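Why I Stopped Trusting the Simulator Video

In February I reviewed papers for a small workshop, and nearly every one of them began with a simulation video. The arm in the video moved like a swimmer. It made no mistakes, and the curve of success was going up to the right side. I enjoyed these videos very much. I also learned very little from them, and I think our field should say this more openly.

My colleague Soledad Rosales does not agree with me. She maintains Plova, our simulator, and she reminds me that it ran 1,093 trials in the time I needed for 35 on the real bench. This is true, and I use her numbers in my own talks. But the two kinds of trial are not the same currency -- we exchange them one to one and then we are surprised at the price.
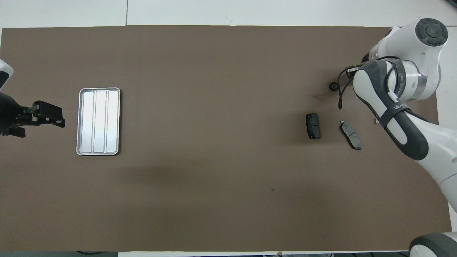

My main complaint is about contact and light. In Plova a surface has one friction value and one colour, and both are chosen by a person who is in a hurry. Real objects are less polite. Take a silver metal tray with three long compartments: the polished surface throws the light back until the compartments look almost white, and a depth estimate made from such pixels is partly a guess. We can randomize the textures, of course. We then train for 50 kinds of shine that we imagined, and maybe not for the one on the table.

I do not propose to give up simulation. I would be a hypocrite, as my thesis depended on it. What I ask of authors is modest. Put the real trials in the first table and not in the appendix. Report the failures with the same care as the successes, including the boring ones, when the gripper closed 2 centimetres too early. The Stilero benchmark already asks for this, and the papers which follow it are, to my taste, the more useful ones to read.

Soledad says I will change my mind when the next version of Plova is released. She has promised me better reflections.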